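**Takent Opens Satellite Capacity Service to Small Carriers and Island Communities**

*Wira, a managed link for remote sites, goes on general sale in December*

GATCHALIAN - Takent is delighted to announce that Wira, its managed satellite backhaul service for small carriers, rural cooperatives and island communities, will go on general sale in December. The launch follows a long and very rewarding trial with our first partner, Jondard, whose mobile network serves fishing towns and farming valleys well beyond the reach of any fiber line. We have looked forward to sharing this news for quite a while, and we are grateful to everyone who has been so patient with us along the way.

For those who are new to the subject, backhaul is the part of a phone network that most customers never think about. It is the link that carries calls, messages and data from a local tower back to the main network, and from there out to the rest of the world. In a city that link usually runs through a cable under the street. In the places Jondard serves, the cable would have to cross open water or a mountain range, and the cost of laying it has kept many smaller towns waiting for years. Wira carries the same traffic over satellite, at a monthly price that a small carrier can plan around.

During the trial, Wira connected 16 Jondard towers and carried traffic for 1,232 homes and businesses. Among them were a clinic, two ferry offices and a good number of family-run shops, many of which took card payments for the first time. The towers stayed in service through the whole of the storm season, and we would like to thank the Jondard field crews, who traveled long distances (often by boat, and more than once in very poor weather) to look after them.

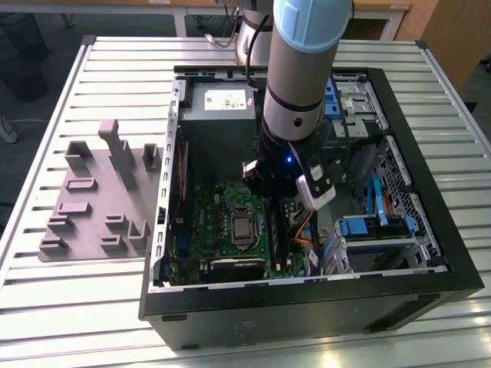 *A robot arm over an open PC tower case on a slatted aluminum workbench.*

Under the Wira plan, a carrier pays for a shared pool of capacity and spreads it among its towers as it sees fit. A harbor town that fills up on market day can borrow capacity from a quiet valley in the morning and hand it back by evening. The carrier's own staff can make the change from a simple web page, or they can call the Takent operations center in Gatchalian and have one of our team do it for them. The center is staffed day and night, and callers are put straight through to an engineer.

We heard a great deal from our partners about contracts, too, and we have tried to listen. Wira customers may start with a single tower and add others whenever they are ready. There is no minimum number of sites, and a carrier that finally gets its fiber line may move its Wira capacity to another location without a fee - something Jondard asked for early on, and which we were very happy to write into the standard agreement.

Each Wira site includes a rooftop or ground-mounted dish, an indoor unit and a backup battery. Takent delivers the equipment, trains the local crew to install it and keeps spare parts at its Gatchalian warehouse. Training takes two days and may be held at the customer's own offices. The course covers mounting and pointing the dish, basic power safety and the everyday checks that keep a site healthy, and crews are welcome to come back for a refresher at any time.

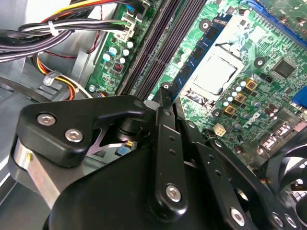 *Close view of a gripper reaching into a desktop computer case, with the green motherboard beyond.*

Jondard has already signed on for the next stage. Over the coming year it plans to bring 800 more homes onto the service, beginning with the outer islands and then moving up the coast. Takent, for its part, has set aside enough capacity to serve 2,000 additional homes across all Wira customers in the first year of sales, with room to grow after that as new carriers join us.

Carriers and cooperatives that would like to learn more are warmly invited to an open house at the Takent operations center in Gatchalian on Thursday, starting at 10 a.m. Visitors will be able to tour the control room, try out the capacity page and sit down with members of the Jondard and Takent teams over lunch. There is no charge to attend, but we do ask guests to let us know they are coming so that we can plan the meal and arrange rides from the ferry landing. A second session for equipment installers begins at 2 p.m. the same day.

**About Takent**

Takent provides satellite and managed network services to carriers, cooperatives and public agencies in places that are hard to reach by cable. The company is based in Gatchalian, where it runs its operations center, training rooms and parts warehouse.

**About Jondard**

Jondard is a regional mobile carrier serving coastal, island and farming communities. It offers voice, messaging and data plans to homes and small businesses.

**Press contact**

Takent Press Office, Gatchalian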